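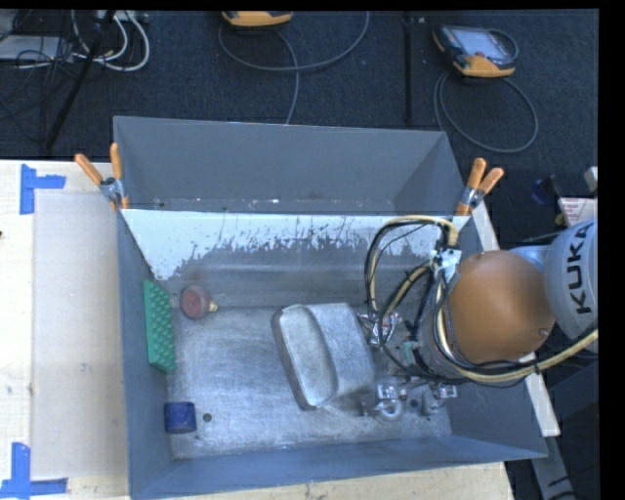

Waltraud Wendt had taught 3,000 people to drive buses in Otamley, so teaching an arm to pick up a tin couldn't be so very different, could it?

"Smaller moves," said Roksolana. "It copies everything you do, even the wobbles."

Waltraud eased the stick forward. The arm dipped into the bin and she laughed out loud - it felt like reaching down a well with somebody else's hand! She went for the grey container first, then lost her nerve and tried for the little blue one, then changed her mind again.

"Was that bad? Will it learn to dither?"

"Only if you dither 100 times."

"Start me over, then." She rolled up her sleeves. By try 112 she was humming, and her tea had a skin on it. Roksolana pressed a key and told her to let go of the stick.

Waltraud let go, and leaned right over the rail to watch. "Go on, love," she told the arm. "Mirror, signal."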